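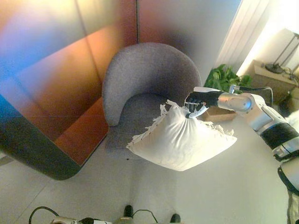
Why put money aside for a second pair of hands before the first pair has worn out? The question came from your side of the table in August, and it was a fair one. We gave it a rather hurried answer on the day, so we would like to give it a better one now, along with the usual account of where the money has gone.

Ryu Home Tidying Project
Progress report to the Plultulton Fund
Eltwood, 5 November 2024

Where we are

We are glad to say that the work on soft things has settled into a good rhythm. As you will remember, the first part of the year went on boxes and other things with firm sides, and we moved on to cushions, pillows and folded blankets over the summer. Soft things are harder on everyone, the planning included. A box is the same shape every time you come back to it, but a pillow picked up by one corner hangs differently from a pillow held along its edge, and the hand has to close a good deal further before it has hold of anything. We have now logged 661 attempts with soft items, and the log has been a great help in working out what we ought to be buying and what can wait.

It has also changed our minds about one or two things. In the original plan we had a generous sum down for extra furniture, on the thinking that we would need a different room every few weeks. We find we can get plenty of use out of the seating we have, by turning it and moving things round it, and we would sooner see that money go on parts.
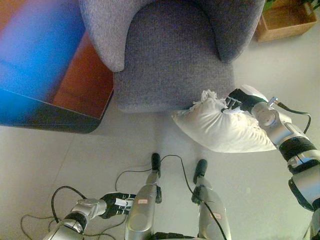
Parts, then, and the hands in particular. The fingers do most of the closing and so they take most of the wear, and when a hand goes back to Rastholm for repair it is away for four weeks. During that time we can practise walking and reaching, and there is always paperwork, but the handling work more or less stops. This is the fuller answer to the August question. We would like the second pair on the shelf before we need it, so that a repair costs us an afternoon of fitting and checking and we don't lose a month of the room.

Rastholm have quoted £3,000 for the pair, with the fitting kit included, and have agreed to hold that price until the end of your financial year, which was kind of them. We did look at buying a single hand — it would be cheaper today, of course — but left and right are not interchangeable and we would be guessing which one would go first.

There is a smaller matter of pillows and covers. Seams and trimmings suffer when they are gripped over and over, and we had budgeted as if a pillow would last the whole project, which was hopeful of us. We would like to make this a regular line with a modest amount in it, and we are happy to buy plain ones in the sales. We would keep a few with tassels and fringes, though, as people do have them at home and they are a proper test of a grip.
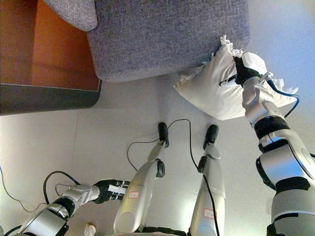
What we are asking for

We are not asking for new money. We would like your permission to move the furniture allowance across to parts, which covers the hands in full and leaves £1,000 over. Out of that we propose to pay for the pillows and covers, and for a set of longer leads with some decent floor clips, as we would like to tidy up how the cables are run. Anything unspent would stay in the parts line against repairs.

If you are content with this, a short note by email is all Rastholm need to see from us before they take the order. Delivery is slower in winter, so an answer this month would be very welcome, but please do take the time you need, and if any of you would like to visit Eltwood first we would be delighted to put the kettle on and go through the log with you.

The next report will have the spending table in the new layout you suggested, with the repair costs shown separately from the purchases.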